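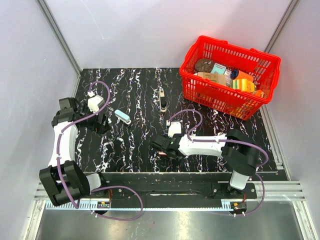

Baskets and counters – notes for Monday talk, Kokden shop fitters evening
Katherine Huaranga, Oct 27, 2025

Start quick, people still finding seats. Say hello, say who I am, fifteen minutes then questions.

Opening line: where does the basket go? Ask the room. Wait. Somebody will say "by the door". Fine. Then ask where it goes once the customer is at the counter. Usually silence.

Background, keep short. Pornemau shop, small grocer, one till. We watched the counter for most of July. 289 baskets through on the busiest day. Till staff lifting nearly every one of them off the counter and onto the floor. Bad backs, bad tempers.

The basket itself. Red plastic, grid sides, two handles that fold down on the rim. Ordinary. Folded handles matter – handles left up catch sleeves and the next basket won't nest. Tell them about the Alvarado branch and the sleeve. (Only if time.)

Where it sits on the top. Far corner, right hand side. Leaves the middle clear for the goods. We tried front corner first, went over the edge twice in one morning. Tried dead centre, useless, nowhere to put anything.

SLOW DOWN HERE

Counter surface. Black with the wavy streaks, white and pale blue, bit of pink if you look. People will ask why so busy. Answer: plain black at the Prustuvlow shop showed every crumb and every thumbprint, staff wiping all day. Streaks hide it. Downside – small clear things vanish on it, cling film, receipts with the print faded. Say so, dont oversell.

Red on black: easy to spot. Older customers liked that, several said they could find their basket again after digging for a purse. The grey ones at Alvarado just dissapear in the corner.

Walls. Back very pale lavender, nearly white, sides pale. Keeps stuff from rolling off the back. Aluminium posts in the back corners, easy to wipe. Someone will ask about cost, I have 2,158 for the Prustuvlow counter all in, of which 200 was posts and fixings. Budget was 2,000. Own up to it.

Unpacking order – skip if past ten minutes. Heavy first, bread last, basket stays put till its empty. Then handles down, then stack.

Things still not sorted:
wet baskets on rainy days, drips through the grid
left handed customers and the right hand corner (ask the room, I have no good answer)
where the empty stack goes, Pornemau still using the floor

Questions. Handouts on the chair by the door, bring spare pens.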